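Search this forum
Advanced search Go

Morning show ratings, February book: did Storkuron really gain?

jusik_fm wrote:
The station is claiming 1,431 new listeners for the breakfast slot since Precious Xaba took over as host. Does anyone have the diary sample size? The press release leaves it out.

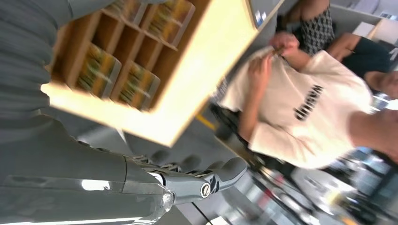

Without the sample, the figure can't be separated from normal variation between books.

dialtone20 wrote:
Sample was 700 diaries, 500 usable. It's in the Grellbridge trade sheet, page 20. The gain is inside the margin of error.

mwplatt wrote:
Disagree. The margin applies to a single book. The slot has been up in consecutive books, and the increase starts with the week of the Van der Merwe interview. 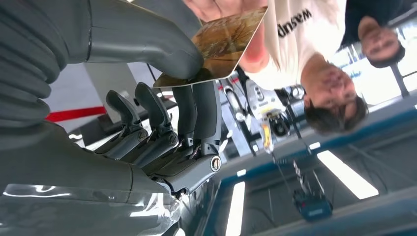

Radio & Celebrity Media Team

dialtone20 wrote:
The interview got clipped and shared online. Clip plays are not listening hours. The diary method records quarter hours only.

mwplatt wrote:
I didn't cite clip plays. I cited the diaries. Read it again.

jusik_fm wrote:
Both points can stand. The trend is up and the exact number is weak.

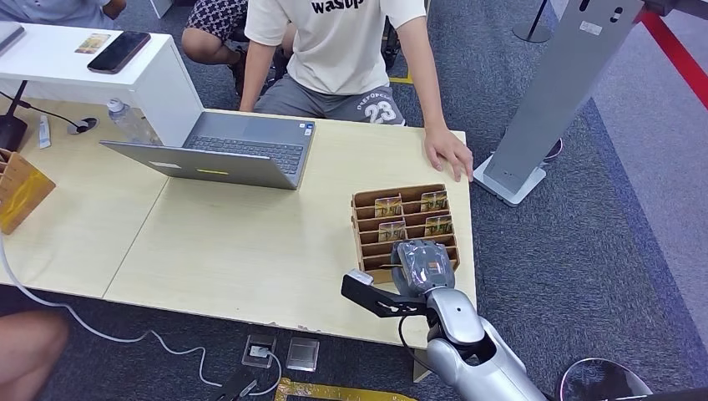
I would still like to see the split by age before crediting the host. The old co-host left in the same period and the music hour was cut, so there are three changes and one result.

dialtone20 wrote:
Agreed on the age split. Not on the trend.

14 comments | 3 shares

Contact | Back to top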